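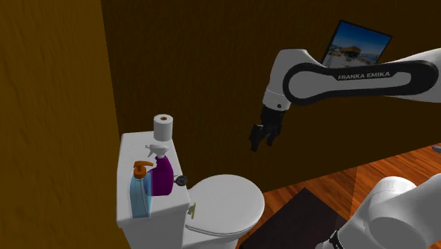 Goal frames, again

Posted 8th September in planning, simulation

The bathroom task has been failing in a way I misread for most of the summer, so I am writing it down before I forget which parts of the fix mattered.

The setup is a Franka arm with the stock parallel gripper in a simulated bathroom. The task is to pick one named object off the toilet tank lid and put it down somewhere else on the same lid. The candidates are a spray bottle, a soap dispenser and a roll of toilet paper. The instruction comes in as text, a perception module turns it into an object pose, and Stumska (our planner, named after nothing I can defend) produces a joint trajectory. Jahangir Ranasinghe wrote the original grasp sampler. I own the planner and the glue between them.

The symptom was that the roll worked and the bottles didn't. On a batch of 400 randomized scenes, the planner returned a valid path for the roll nearly every time. For the soap dispenser it often ran to the time limit and gave up, and when it did find a path, the path went up, over and around, with an elbow swing nobody would accept on hardware.

My first theory was collision geometry. The tank lid is a crowded surface. The dispenser and the spray bottle stand close enough that one overlaps the other from most camera angles, and both have a head that sticks out to one side. We were using a single convex hull per object. A convex hull around a trigger sprayer fills in the space under the trigger, and a hull around a pump does the same under the spout. So the planner saw two fat wedges with very little room between them for a finger.

I replaced the hulls with a convex decomposition, capped at 90 pieces per object. That is far more than either bottle needs, but the cap is global and the framed picture on the wall goes through the same code. Collision checks got slower. Success on the dispenser improved a little, which I took as confirmation. It was a mistake to stop looking there.

Sandamali Wanigasekara asked me to plot the goal poses instead of the paths. This took ten minutes and I should have done it in February, when the task was added. The sampled grasps for the dispenser were clustered on one side, with the approach vector pointing away from the arm's base. The arm was being asked to reach past the object and come back at it from the far side, into the corner where the two walls meet. For the roll, which is close to symmetric about its vertical axis, it didn't matter which side the sampler preferred.

The cause was a frame convention. The perception module reports each object's pose in the asset frame, with x pointing along whatever direction the modeler considered forward. The grasp sampler assumed x pointed toward the robot base. For the bottles, forward is the direction of the nozzle or spout. In the default layout the sprayer's nozzle and the pump's spout point in opposite directions, so the two bottles failed differently, and I had logged them as two separate bugs.

The fix is short:

1. Compute the yaw from the object to the base in the world frame.
2. Rotate the sampling cone to be centered on that yaw, ignoring the asset's own x axis.
3. Keep the asset frame for the gripper opening direction only, where it does carry information.
4. Reject any grasp whose pregrasp pose (10 cm back along the approach) is in collision, before calling inverse kinematics.

Step 4 was already there, but it ran after inverse kinematics. Moving it saved more time than the decomposition had cost.

With the change in, I reran the same 400 scenes with the same seeds. The timeouts on the dispenser are gone except in 2 scenes. In both of those the randomizer has put the dispenser tight against the sprayer on the side facing the base, and I believe no top-level grasp exists without moving something first. Stumska has no notion of moving something first. Returning "no plan" is the correct answer there, and it now returns it in a reasonable time.

Some smaller notes.

The start configuration matters more than I expected. We begin with the gripper hanging fingers down and open, in free space in front of the back wall, above and to one side of the seat. It is a comfortable pose with good manipulability, but the forearm runs close to the picture on that wall. With the wall padding at its old value, a few of the starts were already in collision by our own checker. I cut the padding for static geometry and left it alone for movable objects.

The toilet cover is a separate articulated body and is closed in every scene of this task. The planner was still rechecking its joint state at every edge. It now gets baked into the static set at load time if the task file doesn't list it as movable.

Seed 711 is the one I use for regression. It has nothing special about it apart from having been the first one I saw fail, and I know by now what the path should look like.

I have not touched the perception side. Jahangir's view is that the module should publish a pose together with a symmetry class, so the sampler can stop guessing. I agree, but that changes the message format, and Munasinghe (the logging tool) parses the old one by byte offset. That needs to be dealt with first. Until then the yaw computation lives in the glue code, with a comment pointing at this post.

Next on the list is placing. The release pose has the same frame problem with the sign flipped, and I would like to fix it once instead of twice.

Recent posts

Convex decomposition and what it costs
Why the Dedetgate scheduler drops the last waypoint
Time limits are a parameter, write them down
Reading Munasinghe logs without Munasinghe
Moving the build off Tenda

Search this blog
Enter keywords Go

Contact | Copyright, all rights reserved | Back to top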